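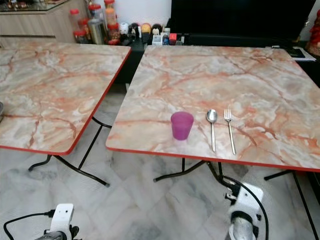
Husstead evening market moves indoors until October

Tuesday, August 11, 2020

The evening food market in Husstead will be held inside the old bus hall on Campbell Street for the rest of the summer. The town office decided this on Monday, after three evenings in a row were stopped by heavy rain.

The market opened in June on the square beside the river. It has places for 15 sellers, and most of them cook at their stands. When the rain came in July, the water ran down from Stoltum Road and stayed on the square until the next morning. Two sellers lost all their rice and flour.

"We can cook in the rain, but people do not want to eat in the rain," said Zulkifli Siregar, who sells noodle soup and fried bananas. He has sold 230 bowls on a good evening. On the last wet one he sold four.

The bus hall has been closed since the bus company moved to Famcombe. It has a roof, toilets and electric power, but the big doors on the north side must stay open while the sellers cook. For this year the hall can receive 110 guests at one time – fewer than the square. Guests are asked to keep distance in the line and to leave the table when they have finished eating.

Not all are happy with the change. Njål Nordin has a bicycle shop on the square and stayed open late on market evenings. He says that he understands the decision, but he will miss the customers. He has asked the town to bring the market back to the square on dry evenings. The town office answered that sellers need to know the place some days before.

Sellers will pay the same rent as before. The market is open on Fridays from 5 p.m. to 10 p.m., and entrance is free. Parking is behind the hall, and the gate is locked at 10:30 p.m.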